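# Pads, pins and bushings: a bench interview with Tímea Győri

Tímea Győri looks after the hand-held grippers at Trelska. Each has two fingers on linkage arms, and most of her service hours go to the fingers. She starts with the pads.

"The pad face does the work, and its edge takes the damage," she said. "Once the edge lifts, the contact line on a thin rim moves. You get a grip, and you get a different grip the next time."

Her log sets a pad inspection every 300 closures and a full strip-down at 3,000. The left finger on the unit we discussed was due for a new pad. 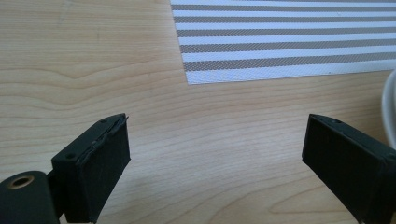

*Fingers open. The pad edge on the left finger is frayed; the right is cleaner.*

Győri doesn't trim a frayed edge. "You cut it back and now the two faces don't match. Pull the screws, take the finger off, fit a fresh pad, put it back." She replaces both pads together, even when one still looks serviceable, and marks the date inside the lid of the spares box.

The test after refitting is tableware on a placemat. A glossy rim shows slip early, she said, and a woven mat shows whether a fingertip is dragging. 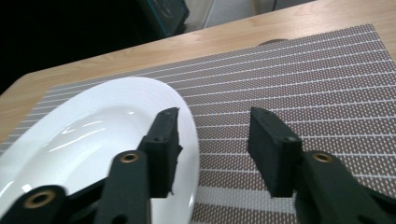 "I close slowly the first ten times and feel for a step in the travel," she continued. "If there's a step, I go to the bushings before I touch anything else. A brass bushing that has walked out of its hole by the thickness of a card will do it."

Bushings are pressed back with a bench vise and a flat block – never a hammer. One set reached 2,592 closures before she found play in it. Her colleague Zoltán Szilágyi wanted a drop of oil on each pin; Győri runs them dry. "Oil finds the pads. Then you're cleaning pads."

Alignment comes last. With the gripper open, she sights along both top faces, then closes on a strip of paper and pulls. The paper should drag evenly from base to tip. 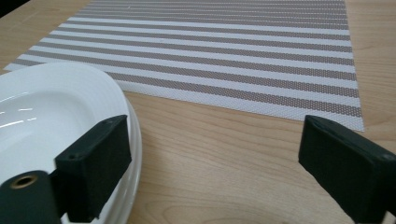
*Open position, left finger beside the dish, right finger over the table.*

If the paper slides out at the tip, she loosens the finger screws a quarter turn, closes the gripper and retightens under load. Printed fingers get replaced when a screw hole goes oval. She keeps four spares and reorders at two.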